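Support Saltico – Espace clients
Ticket : Pince manuelle, remplacement des garnitures de doigts / critère de rebut
Statut : en attente du client
Priorité : normale (demandée : urgente)
Ouvert par : atelier Jarkine
Suivi par : Aravind Pai

Jarkine, 08:40
Bonjour. La procédure d'entretien, chapitre « Doigts et garnitures », demande de remplacer la garniture caoutchouc « en cas d'usure notable ». Nous avons trois opérateurs et donc trois définitions de notable. L'un change tout au premier poil qui dépasse, le deuxième attend que la pièce tombe, le troisième est en congé. Existe-t-il un critère écrit ?

Aravind Pai (Saltico), 09:15
Bonjour, merci pour votre message. Le critère existe, il est dans l'annexe de la procédure, que visiblement nous sommes seuls à imprimer. Je recopie :
– décollement sur un bord long : remplacement
– décollement limité à un angle : contrôle à chaque prise de poste, remplacement à 500 cycles au plus tard
– bord effiloché sans décollement : toléré, à noter au registre
– support visible sous la garniture, côté prise : arrêt immédiat
Pouvez-vous m'indiquer le nombre de cycles depuis la dernière pose et le type de colle ?

Jarkine, 10:02
400 cycles selon le registre. Pour la colle, le registre dit « colle ».

Aravind Pai (Saltico), 10:20
C'est un début. Si c'est la colle Barbieri fournie avec le kit, il faut 36 heures de prise avant remise en service. Avec une autre, je ne peux rien garantir, y compris ma bonne humeur.

Jarkine, 11:30
Vérification faite au magasin, c'est bien la Barbieri. Pour les 36 heures, l'équipe de nuit se souvient d'une « bonne pause café ». Nous ouvrons une fiche d'écart chez nous.

Par ailleurs, notre client Bomdale exige que les deux doigts soient changés ensemble, même si un seul est abîmé. Est-ce aussi votre règle ou est-ce de la superstition ?

Aravind Pai (Saltico), 11:48
C'est notre règle. Une garniture neuve face à une garniture fatiguée, la pièce se centre mal et l'opérateur compense au poignet sans s'en rendre compte. Ensuite on rejoue les gestes sur la cellule automatique et l'on se demande pourquoi le robot a pris l'accent de l'équipe de nuit. Bomdale a raison, vous pouvez leur épargner ma formulation.

À faire dans l'ordre :
1. Retirer les deux garnitures, dégraisser les supports.
2. Coller, serrer, laisser 36 heures. Étiquette avec l'heure de pose.
3. Contrôler la fixation des doigts et les articulations.
4. Faire 100 fermetures à vide, puis inspecter les bords à nouveau.
5. Noter au registre la référence de la colle, en toutes lettres.

Jarkine, 13:25
Bien reçu. Question bête : que fait-on des petits bouts de caoutchouc qui pendent en attendant le kit ? Le deuxième opérateur propose les ciseaux.

Aravind Pai (Saltico), 13:40
Pas de ciseaux. Couper les brins fait disparaître le défaut à l'inspection et le laisse entier dans la garniture. Si le bord se soulève, pince consignée jusqu'au remplacement. Il me faudrait une photo, mâchoires ouvertes, les deux garnitures dans le champ. Je repasse la priorité en normale, le kit part cet après-midi de toute façon.

Jarkine, 14:10
Photo jointe. D'après votre annexe, je dirais décollement d'angle au minimum, bords effilochés des deux côtés. Le deuxième opérateur dit « toléré ». Merci de trancher par écrit, il garde les mails.
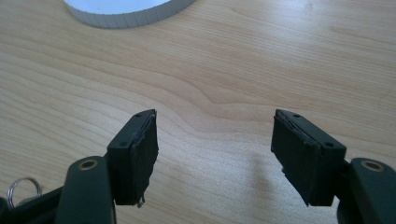 Pièce jointe 1 – Mâchoires ouvertes, bords des garnitures usés à gauche et à droite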